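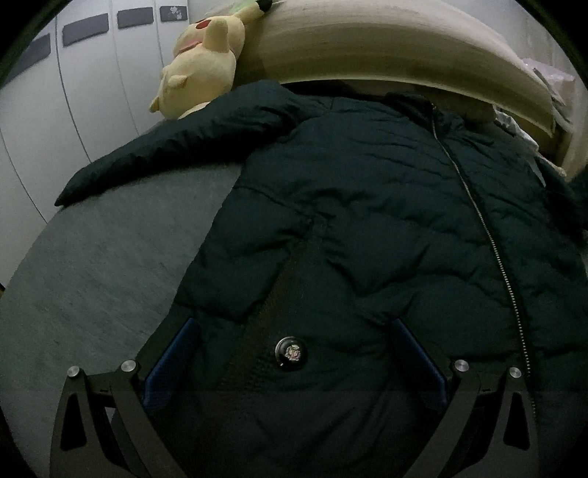 A hand-held gripper over a quilted jacket on a bed, with a snap button between the finger pads.

Main page Contents Random article Talk View history

Handheld demonstration gathering is a way of collecting examples for a robot learning system without using a robot. A person carries a gripper fitted with a camera and does a chore with it, such as folding a jacket, while the device records. The recordings are then used to train a program that is supposed to drive a real arm.

Supporters say the method is cheap and gets training material out of the lab and into ordinary bedrooms and kitchens. The second claim deserves some care. In the Herkonton collection, one of the larger clothing sets, 3099 recordings came from 17 homes, and 92 of them were thrown out after review. Five people did all the handling. A system trained on such a set may learn the habits of five people as much as it learns to fold.

Clothing is a hard case. A puffer jacket bunches differently each time it is put down, and dark padding shows few clear edges to a camera. Zippers and snaps are easier to find but small. Annick Gilbert, who reviewed the Herkonton recordings, argued that human operators correct their grip without noticing and that the camera catches only part of this. Blagoje Dervishi, who ran the collection, replied that more homes would solve the problem. No results from a larger set have been released.

Success rates reported for the method are usually measured by the groups that collected the data, often on the same garments.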